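Stilluline Customer Operations
Service Desk Record
Subject: Duplicate gift basket orders after checkout timeout
Opened by: Jocelyn Kowalchuk, Order Services
Assigned to: Gisela Paredes, Application Support
Opened: August 18, 2018
Priority: High
Status: Closed

Reported issue

Order Services reports that customers who place orders through the home goods storefront are being charged twice for the same purchase. The affected customers state that the payment page stopped responding after they selected Place Order. On returning to the cart they found the items still present and submitted the order again. Two order confirmations were then received, each with its own order number.

The reporter first noticed the fault on orders for the Iturra line of storage baskets. A search of the order database returned 197 pairs of orders with matching customer, address, contents and total, placed within a few minutes of each other. The Iturra line accounts for most of the pairs, but other lines are present.

Order Services has placed all matching pairs on hold. The warehouse has been asked not to release either order in a pair until this ticket is updated.

Initial response, Application Support

Receipt acknowledged. Please supply the following for any three of the affected customers: both order numbers, the payment reference for each order, and the browser used, if known. Please do not cancel either order in a pair at this time. Cancellation removes the session record, and that record is required for the investigation.

Reply, Order Services

The requested details have been attached for three customers. Two were using a phone and one was using a desktop computer. All three state that the page showed the spinning indicator and then returned to the cart with no error message. One customer reports that she waited before trying again and was still charged twice.

Order Services also notes that the product page for the large rectangular basket has been slow to load since the most recent catalog update. It is not known whether this is related.

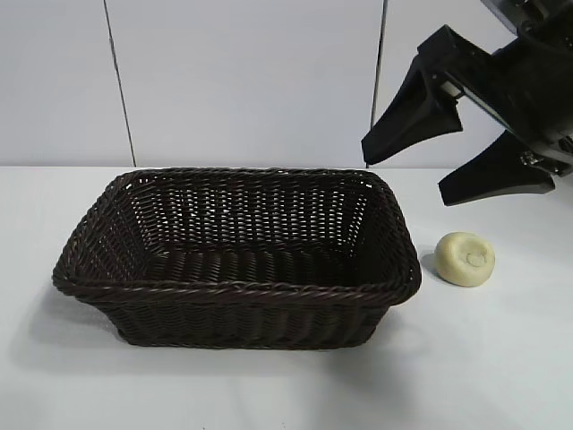

Investigation, Application Support

The three sample orders were traced through the Stikance payment connector. In each case the first payment request was accepted by the processor, but the storefront did not wait long enough to receive the reply. The storefront limit was set to 3,000 milliseconds. The replies for the sample orders arrived after that limit had passed. The storefront treated the payment as not completed, kept the cart open, and allowed a second submission.

The connector later received the delayed reply and created the first order as designed. The second submission was given a new request number, and the processor therefore had no means of recognizing it as a repeat.

The slow product page was reviewed separately. The catalog update had attached the full-size originals to the Iturra product pages in place of the reduced copies. This affected page loading only and did not cause the duplicate charges. It has been recorded under a separate request to the Catalog team.

The higher share of Iturra orders is explained by the promotion in effect for that line. Traffic to those pages was well above normal, and payment replies were slowest during the same hours.

Steps taken

1. The storefront limit was raised in the test environment. Delayed replies were simulated, and the cart closed correctly once the reply was received. This reduced the fault but did not remove it, as a reply slower than the new limit produced the same result.

2. The connector settings were compared with those of the Flendier storefront, which uses the same processor and has not reported duplicates. The Flendier storefront assigns the request number when the cart is created and retains it for every attempt. Our storefront assigned a new number each time Place Order was selected.

3. The storefront was changed in the test environment to match the Flendier method. A total of 575 test orders were submitted with forced delays and repeated submissions. No duplicate orders were created. In each case the second attempt returned the original order number and displayed the standard confirmation page.

4. A notice was added to the payment page asking customers not to refresh or leave the page while payment is in progress.

Question from Order Services

Please confirm which order in each pair should be kept. Some customers have already contacted their banks, and agents need a consistent answer. Please also confirm whether promotional discounts will be preserved.

Reply, Application Support

The first order in each pair should be kept and the second canceled. The discount is stored with the order and will not be affected. Where a customer has already disputed one of the charges, please leave both orders on hold and forward the case to Billing with the two payment references. Eight cases have been identified in which the customer changed the shipping method between attempts. These should be confirmed with the customer before either order is canceled.

Release note

The storefront change was approved and moved to production after the end of the business day. The payment connector was restarted as part of the release. Orders submitted during the restart were queued and processed in the normal manner. The storefront limit remains at the higher value used in testing.

Confirmation, Order Services

The daily duplicate search has been run since the release and has returned no new pairs. The second order in each remaining pair has been canceled and refunds have been issued. The warehouse hold has been lifted for all orders other than the disputed cases, which are now with Billing under their own reference.

Agents have been given the following wording for customers who ask about the second charge: "A delay in our payment system caused your order to be recorded twice. The second order has been canceled and your refund has been submitted. Your bank may need several business days to post it to your account."

Closing remarks, Application Support

Resolved by configuration and code change. The duplicate search will continue to run daily through the end of November and will be reviewed by Gisela Paredes. Should a matching pair be found, Order Services is asked to open a new ticket and cite this record. Please do not reply to this ticket, as replies to closed records are not monitored.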